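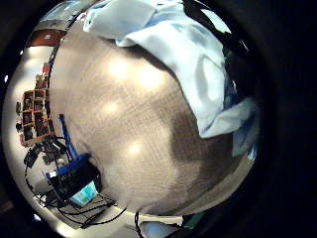
Inventario de Reltonus

El perito de Hoekstra llegó un miércoles, a las ocho y diez, y pidió una superficie despejada. Le dieron la sala del fondo. Según el contrato, la sucesión Reltonus comprendía 57 lotes de ropa de casa, tasados en 900 euros el conjunto. Abrió el Listadeo por la primera hoja y anotó: lote 1, paño, azul claro, arrugado. Estado pendiente de examen.

El procedimiento era fijo. Se extiende la pieza, se alisa desde el centro, se miden los lados, se busca la marca del fabricante en el orillo. Si hay marca, se copia. Si no la hay, se escribe «sin marca» y se pliega en cuatro.

El lote 1 no tenía marca. El lote 2 tampoco.

En el lote 3 empezó la discrepancia. El Listadeo decía: tela blanca, grande, 300 centímetros de largo. El perito midió tres veces y obtuvo tres resultados, cada uno mayor que el anterior.
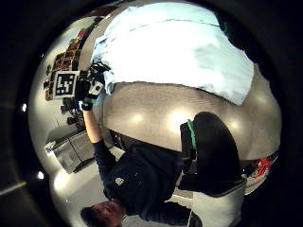
Levantó el borde y volvió a dejarlo caer. La tela no oponía resistencia. Tampoco terminaba — al menos, no donde terminaba la cinta métrica. Consultó el manual por si existía un epígrafe para piezas de longitud variable. Existía uno para mermas.

A mediodía tenía almacenados casi 3000 centímetros en pliegues regulares. Escribió la cifra a lápiz, la borró y volvió a la primera columna. Lote 3, tela, blanca. Largo: en curso.

Después pidió otra mesa.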